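### 3.2 Yaw estimation and approach

The planner receives from the perception module the position of the die on the floor plane and one angle, the yaw of its upper face. Because a square face looks the same after each quarter turn, we keep the yaw only in the interval from −45° to 45°. Near the two ends of this interval the estimate can jump from one side to the other between consecutive images, although the die itself does not move. In the first version of our controller, which was built on the Modby planning library, such a jump made the wrist turn back and forth above the object.

To remove this effect we use the pips as a second source of information. The pip centers are extracted by a threshold on brightness inside the region of the face, and a line is fitted through the outer ones. The five pattern has the same symmetry as the square, so it cannot resolve the ambiguity alone. For this reason the planner also stores the last accepted yaw and selects the candidate which is closest to it.

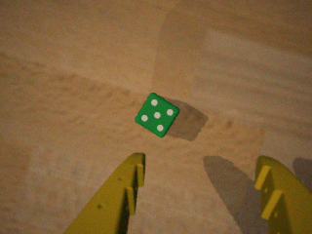

**Figure 2.** Simulated view of the open gripper and the green die before contact. The die is rotated by close to 45° in the image.

The approach is divided into 3 stages. In the first stage the fingers are opened and the wrist is aligned with the selected yaw. In the second stage the gripper moves parallel to the floor until the die is between the fingertips, and the pose is updated with every new image. In the last stage the update is switched off and the fingers close at constant speed. We switch it off because the fingers then hide a part of the face, and the fitted line becomes unreliable.

Shadows were a further difficulty. The segmentation therefore works on hue and ignores intensity, and regions with low saturation are rejected before the contour is computed.

We ran 607 simulated episodes with random start poses of the die. The same parameters were used in all of them, and the tuning was finished in June, before the episodes were generated. The scene files were prepared by Sorcha Dunbar with the Akmont scene editor. Results for each interval of yaw are given in Section 4.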